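Imprimir | Enviar por e-mail

3. O que as pessoas fazem com a mesa quando trabalham em casa

Começo esta secção por uma confissão que o meu coautor, Yhon Sánchez, queria cortar e eu não deixei: entrei neste estudo convencida de que ia escrever sobre cadeiras. Tinha o guião das entrevistas quase todo virado para as costas, para a altura do assento, para as dores no pescoço. E depois as pessoas punham-se a falar da mesa. Falavam da mesa durante vinte minutos seguidos, com uma paixão que eu só tinha visto em gente a falar de cães!

Enviámos o questionário a 1000 trabalhadores em regime misto e escolhemos depois 100 para a conversa longa, quase sempre por videochamada. O modo como fizemos a escolha está na secção 2, por isso não me repito. Digo apenas que pedimos a toda a gente a mesma coisa para arrancar: "descreva-me a sua mesa sem olhar para ela". Quase todos falhavam qualquer coisa (uma chávena, um carregador, uma pilha de correio por abrir) e riam-se quando iam confirmar. Esse riso deu-nos a categoria a que chamámos "objetos adormecidos", coisas que ocupam espaço e que o dono deixou de ver.

3.1. A mesa emprestada

O primeiro grande grupo é o das mesas que têm outra vida. A mesa da cozinha, claro, mas também a máquina de costura fechada, a cómoda do corredor, uma tábua de engomar (a sério, e com uma defensora muito convicta). Firouzeh Jafarzadeh, que fez comigo a codificação das entrevistas, propôs o termo "mesa emprestada", e eu gostei tanto que o usei logo no resumo que mandámos ao congresso de abril.

Quem trabalha numa mesa emprestada vive segundo o relógio dos outros. Às sete e meia há que levantar tudo. Uma participante guardava o escritório inteiro num tabuleiro de forno: portátil, caderno, óculos, cabos, tudo para cima do tabuleiro e do tabuleiro para cima do frigorífico. Perguntei-lhe se não a cansava. Respondeu que era a melhor parte do dia, porque o trabalho ficava lá em cima, à vista, mas fora do alcance! Voltei a ouvir variantes disto muitas vezes, e confesso que comecei a fazer o mesmo em minha casa, com um cesto.

Os tabuleiros, aliás, merecem um parágrafo só para eles. Aparecem nas entrevistas com uma frequência que não prevíamos no guião. Há quem lhes chame "a zona", há quem lhes chame "o aeroporto". Servem para juntar, para transportar e sobretudo para traçar uma fronteira: o que está dentro é do trabalho, o que está fora é da casa. Touran Shahbazi, que leu uma versão anterior deste texto, lembrou-me que a literatura sobre cozinhas já descreve gestos parecidos, e tem toda a razão. Fica a dívida assinalada.

3.2. A mesa fixa e o problema do fundo

O segundo grupo tem mesa própria. Seria de esperar que estivesse mais arrumada, e em certa medida está, pelo menos na parte da frente. O que nos interessou foi o fundo, aquela faixa junto à parede onde o braço já chega com esforço. Nas mesas fixas, o fundo enche-se devagar. Vão para lá os aparelhos pequenos, os suportes, as plantas que sobreviveram e as que não sobreviveram. A parte da frente é o sítio das mãos e muda várias vezes ao dia; o fundo pode passar meses igual.

Propusemos por isso dividir a superfície em 2 faixas, a das mãos e a do fundo, e pedir aos participantes que pensassem em cada uma à parte. Amirhossein Najafi achava que a divisão era grosseira demais (discutimos isto durante um jantar inteiro, e a comida arrefeceu). Acabámos por mantê-la, pela razão prática de que as pessoas a entendiam à primeira. Quando eu dizia "e lá atrás, o que mora lá atrás?", toda a gente sabia do que eu estava a falar. 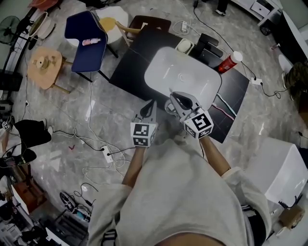 Figura 4. Superfície de trabalho preta com um tabuleiro branco; alguns objetos pequenos ficam na ponta oposta da mesa.

A faixa das mãos tem as suas regras, e são regras teimosas. Um participante pousava sempre o telefone com o ecrã para baixo à direita, mesmo sendo canhoto, porque era assim que o fazia no escritório antigo. Outra não suportava nada entre ela e o teclado, nem uma caneta. Ojārs Priedītis sugeriu que tratássemos estas manias como herança do posto anterior, e a sugestão aguenta-se bem nos nossos dados: quem tinha mudado de emprego há pouco tempo descrevia a mesa de casa em comparação com a outra, quase como quem fala de uma ex.

3.3. Arrumar antes de começar

Resta falar do ritual da manhã. Perguntámos quanto tempo passava entre sentar-se e começar, e as respostas andaram por todo o lado, desde nada até 100 minutos (essa pessoa incluía o pequeno-almoço, e eu aceitei, porque comia à mesa de trabalho). Quem tem mesa emprestada monta. Quem tem mesa fixa limpa, ou diz que limpa, ou empurra tudo um palmo para trás, e lá está outra vez o fundo a encher-se.

Fica-me uma dúvida que as entrevistas não resolvem. Falámos com as pessoas uma vez só, e uma mesa contada numa conversa é uma mesa já meio penteada para as visitas. Na secção seguinte comparo estes relatos com os diários que uma parte do grupo preencheu, e aí as chávenas voltam a aparecer em força.

Imprimir | Enviar por e-mail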